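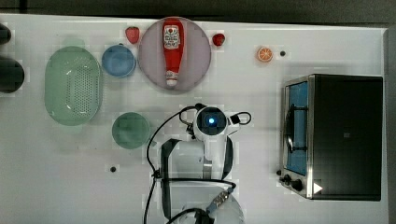 흰 테이블 위의 연두색 타원형 채반과 하늘색 볼, 빨간 장난감 딸기

Gerkwood 텃밭 딸기 기록 README

안녕하세요, 베란다와 옥상 한쪽에서 딸기를 키우면서 적어 온 메모를 표로 옮긴 자료입니다. 원래는 저 혼자 보려고 쓰던 건데, 모종 나눔 게시판에서 몇 분이 달라고 하셔서 정리해 올려요. 전문 연구 자료를 기대하고 오셨다면 좀 실망하실 수도 있어요(맞춤법도 군데군데 엉망입니다).

무엇이 들어 있나요

화분 48개에서 나온 기록 1183줄입니다. 한 줄이 화분 하나의 하루치 관찰이에요. 매일 쓰지는 못했고, 비 오는 날이나 제가 늦잠 잔 날은 그냥 비어 있습니다. 빈칸을 0으로 읽지 말아 주세요! 안 딴 게 아니라 안 적은 겁니다.

파일은 두 개예요. berries.csv가 본 기록이고, pots.csv에는 화분 크기, 흙 배합, 심은 달이 들어 있어요. 두 파일은 pot_id로 이어집니다.

열 설명

pot_id: 화분 번호. 옥상은 R, 베란다는 B로 시작합니다.
month: 관찰한 달. 날짜까지는 안 적었어요.
variety: 품종 칸. 밑에 따로 썼습니다.
water: 물을 줬으면 y, 안 줬으면 n, 기억이 안 나면 물음표.
flowers: 그날 핀 꽃 수
picked: 딴 열매 수
weight_g: 딴 열매의 무게 합계. 부엌 저울로 쟀고 소수점은 없습니다.
runner: 러너(기는줄기)를 잘랐는지 여부
memo: 아무 말이나 쓰는 칸. 욕이 한 번 나옵니다, 죄송해요.

품종 이야기

이름표에 적힌 대로 Anduretti와 Pasichnyk 두 가지예요. 둘 다 동네에서 나눔받은 모종이고, 정식 품종명인지는 저도 모릅니다. Anduretti는 잎이 작고 러너를 정말 무섭게 뻗어요. 잠깐 한눈팔면 옆 화분까지 넘어가 있습니다. Pasichnyk은 느긋한 편인데 열매가 굵고 향이 좋아서 저는 이쪽을 더 좋아해요. 다만 한여름 옥상 볕은 힘들어해서, 오후 2시부터는 차광망을 쳐 줬습니다.

이름표가 바람에 날아간 화분도 몇 개 있었는데 variety 칸에 unknown이라고 적었어요. 잎 모양으로 짐작해서 채워 넣을까 하다가 관뒀습니다.

흙과 물

흙은 상토에 펄라이트를 섞었고, 옥상 화분에만 위에 짚을 덮었어요. 짚을 덮으니 물 주는 횟수가 확 줄더라고요. 대신 민달팽이가 신나서 모여듭니다. memo 칸에서 slug로 검색하면 제가 얼마나 시달렸는지 보실 수 있어요. 심을 때는 크라운(뿌리와 잎이 만나는 부분)이 흙에 묻히지 않게 했습니다. 처음에 깊이 심었던 베란다 쪽 화분들은 썩어서 뽑았고, 그 뒤로는 기록이 끊겨 있어요.

알려진 문제

- 줄 87개는 무게가 없습니다. 저울 건전지가 나간 걸 모르고 그냥 먹어 버렸어요.
- 2월 기록은 거의 베란다뿐입니다. 옥상에는 추워서 잘 안 올라갔어요.
- B로 시작하는 화분 중 일부는 봄에 옥상으로 옮겼는데 번호는 안 바꿨습니다. pots.csv의 moved 칸을 같이 보세요.
- 새가 먹은 열매는 picked에 안 들어가고 memo에만 있습니다. 직박구리가 한 번 맛을 들이면 끝이 없어요.
- 꽃 수는 눈으로 센 거라 많이 핀 날은 한두 송이 틀릴 수 있습니다.

쓰는 법

스프레드시트 프로그램에서 그냥 열면 됩니다. 인코딩은 UTF-8인데, 한글이 깨져 보이면 불러오기 메뉴에서 인코딩을 직접 골라 주세요. 메모 칸에 쉼표가 많아서 따옴표로 감싸 뒀으니 구분자 설정은 쉼표 하나만 켜시면 돼요.

그래프가 필요하면 Kevomside 폴더에 제가 쓰던 시트가 있어요. 달별로 딴 양을 더해 주는 아주 단순한 시트이고, 화분 번호를 넣는 칸은 노란색으로 칠해 뒀습니다.

이용 조건

마음껏 쓰세요. 출처에 Gerkwood 텃밭이라고만 적어 주시면 됩니다. 본인 딸기 기록을 보태고 싶은 분은 같은 열 이름으로 맞춰서 보내 주시면 다음 판에 넣을게요. 지금 판은 56번째 수정본이고, 고친 내용은 changes.txt에 있습니다(초반 건 저도 무슨 말인지 모르겠어요).

다음에는 러너로 늘린 새끼 모종 기록을 따로 파일로 빼려고 합니다. 지금은 어미 화분 memo에 섞여 있어서, 찾으시려면 baby로 검색해 보세요.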